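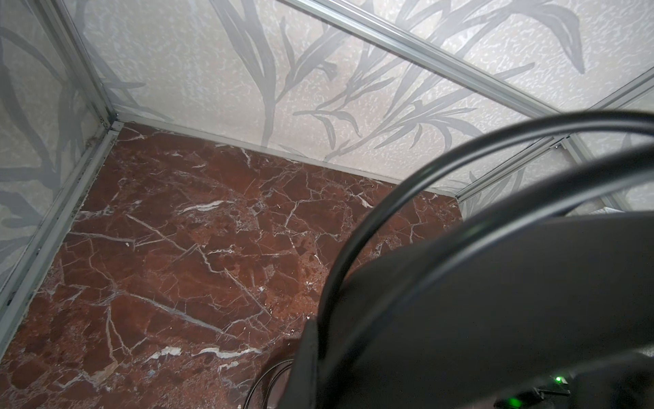 Black cable over a polished red marble floor.

My grandmother kept a good room. It had the good chairs and the good lamp, and we kids were allowed in for Christmas and for funerals, and I've been thinking lately that she had it half right. I'd like to put in a word for the spare room, the one so many of us in Usgate are busy turning into something useful.

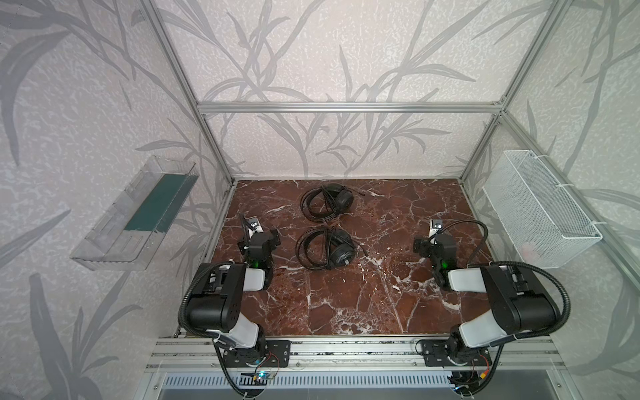 I lived in a flat on Barbu Street for 28 years, and for most of them the little back bedroom held a bed, a bookcase and whoever needed it. My cousin stayed three weeks one March and went home with half my jam (she was very welcome to it!). Now I visit friends and find the bed has gone to make way for an office or a gym, and guests are kindly pointed to a motel out past Verberg.
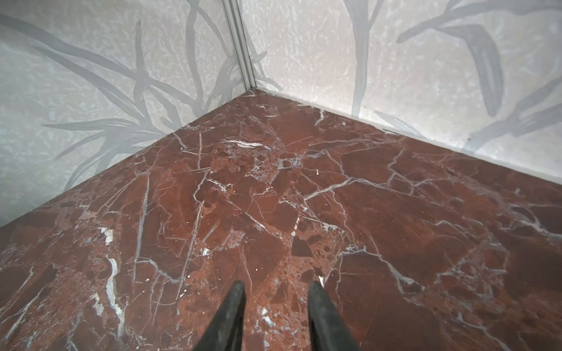 I do understand it. Rents are cruel, and people work from home and need a door to close. Still, I think a neighbourhood loses a bit of its colour when there's nowhere to put a tired friend after supper, and I'd sooner trip over a folding cot than lose the habit of saying "oh, just stay".

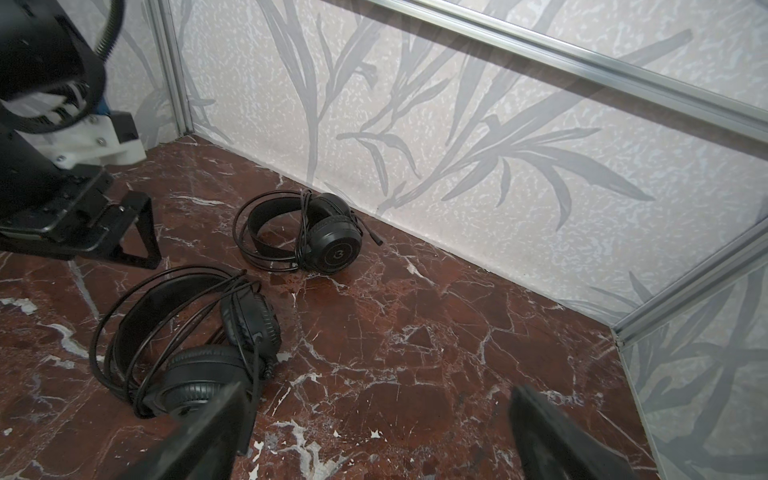 So what if you haven't got a spare room at all?

A decent couch and a clean pillow will do very nicely, and put the kettle on early.

Ha-rang Wang, December 2024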